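Subject: Re: Wednesday open session at Ronberg – arrangements for visitors
From: Gwenaël Hoarau
To: Regional Automation Members list

Dear members,

I am replying to the questions that reached the list after the first notice. The relevant part of that notice is quoted again for those who joined recently.

> The Nandville workshop will open its sorting cell to members on
> Wednesday afternoon at the Ronberg site. There will be 2
> demonstrations, each followed by time for questions. Members
> who wish to attend should reply to the list with their name and
> the name of their employer. Parking is at the rear of the
> building, by way of the Chauvin gate.
>
> Will the cell be running on real parts or on test blocks? Our
> people have seen a good many test blocks.

The cell will be running on real parts. The work on show is the picking of small electrical components from an open bin, including push buttons with red mushroom caps. The parts are not laid out in rows. They lie in a loose cluster, and the arm must choose which one to approach and from which side. Members who handle returned or mixed stock will recognize the problem.

Both demonstrations use the same two-finger gripper, with a camera carried at the wrist. Visitors will be able to follow the wrist view on a screen beside the safety fence. Please bear in mind that the view moves with the arm and can blur during a fast approach.
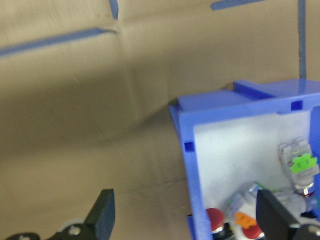 Grerketti would like to know whether the fingers can get hold of a round cap when it sits right up against the wall of the bin, as our own trials stopped at exactly that point and we ended up shaking the bin by hand.

This question will be taken up in the second demonstration. The Nandville staff have agreed to place parts close to the walls on request and to let the cell make its attempt without help. They do not promise a clean pick each time, and they have asked me to say so in advance. Failed attempts will be left in the program and discussed afterward.

A few practical points remain.

The building dates from 1885 and the main stair is steep. Members who need the elevator should write to me before the day so that the side entrance can be unlocked.

Closed shoes are required on the workshop floor. Safety glasses will be lent at the door. Bags and coats are to be left in the front office.

Photographs are allowed from the visitor side of the fence. Please ask before taking pictures of the control cabinet or of the staff.

Members may bring parts of their own for the question period, up to a weight of 900 grams each. Items with sharp edges or exposed contacts should be shown to the staff first – they may decline to run them.

Names should reach me by noon on the day before the visit. Those who have already replied to the list do not need to write again.

With kind regards,

Gwenaël Hoarau
Visits and Demonstrations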